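Clillura countertop dehumidifier: four months in a damp bathroom

My apartment was built by people who believed steam would see itself out. The bathroom has no window, the exhaust fan sounds like a bus and moves air at the pace of one, and by January the ceiling over the shower had grown a gray freckle pattern that my landlord, Mahfuz Kumarasinghe, called "character." He offered me a coat of paint. I bought a dehumidifier.

The Clillura is the small white one you have probably been shown online every time you typed the word "mold." I paid $221 for it, plus tax, and carried it up three flights myself. It is the size of a bread box, assuming you are old enough to have a picture in your head when I say bread box.

Setup

You take it out, you peel off eleven pieces of tape, you find the twelfth when the tank won't slide. Then you plug it in. The manual has one page on operation and nine on things you must never do, including operating the unit "in a mood of haste." I have broken this rule daily.

There are two fan speeds, a dial that goes from Dry to Very Dry, and a light that turns red when the tank is full. That's all the controls. After a year with a Patwary air purifier that wanted my email address before it would blow, I was moved almost to tears.

What it does to a room

The bathroom used to sit in the high seventies for humidity long after a shower. I keep a cheap gauge on the shelf, and with the Clillura on high and the door shut, it gets down under 60 in 37 minutes. On low it takes most of an evening. The mirror clears first, which I count as a mixed blessing before coffee.

Towels were my real complaint. Mine never dried between one morning and the next, and by Thursday they smelled like a pond with ambitions. Now they're dry by bedtime and the smell hasn't come back.
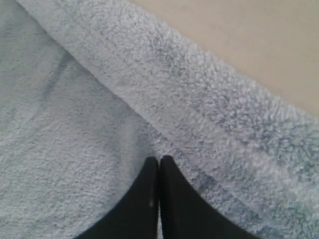

Pale blue towel, looped pile, folded or hemmed border: the kind of fabric that holds a grudge.

Thick edges are still the last part to give up. If you own the heavy hotel sort of towel, hang it open on a bar. A hook will leave you with a soggy knot in the middle and no machine at this price is going to reach it.

I also lent the thing to my sister-in-law, Anwara Marikar, for a week. She has a basement, and the basement has opinions. She reported that it filled its tank twice a day and made no difference she could detect, and that the cat had taken to sleeping against it.
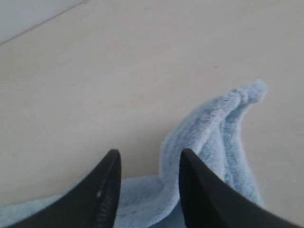

So it's a one-room machine, and a small room at that. The box claims it will handle "your whole living space," and I suppose it will if you live in a closet. For a basement, Anwara ended up with a used Nukport the size of a hotel minibar, and she's happy with it apart from the noise and the looks and the drain hose.

Noise

Low is a murmur. High is a hair dryer two rooms away. The compressor clicks off with a thunk that woke me every night for a week and has not woken me since, so either it has settled in or I have.

The tank

I'd like a word with whoever designed the tank. It slides out sideways, full to the brim, with a handle on the wrong end. Emptying it without a spill calls for a flat wrist and a clear path to the sink. I keep a cloth handy at all times.

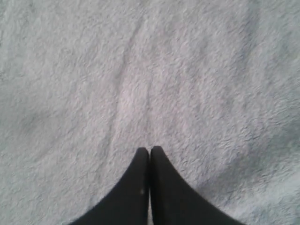 Soft, pale gray, and gently creased.

The float that trips the red light gets slimy after a month or so. It comes off with a quarter turn and washes in the sink. The filter is a square of black foam behind the back grille. Rinse it, squeeze it, let it dry overnight. Ernness sells replacements, and so does Clillura, who would like you to believe theirs is better foam.

Running costs

My electric bill went up by less than I spend on gum. I run it twice a day and switch it off when I leave, mostly from superstition.

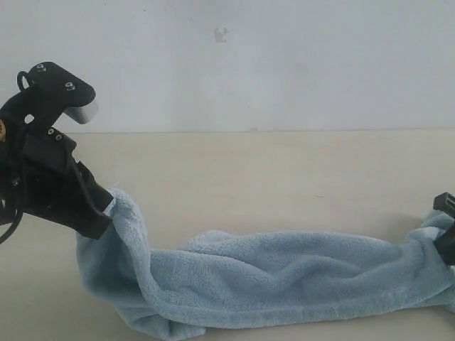

Light blue fleece towel laid out lengthwise on the pale tabletop.

Would I buy it again?

Yes, for a bathroom or a laundry nook, and I'd complain about the tank the whole way home. Skip it for anything below ground. The freckles on the ceiling are gone, though I did have to scrub them off first, and Mr. Kumarasinghe has asked where I got it.

Four stars. The fifth is in the puddle by the sink.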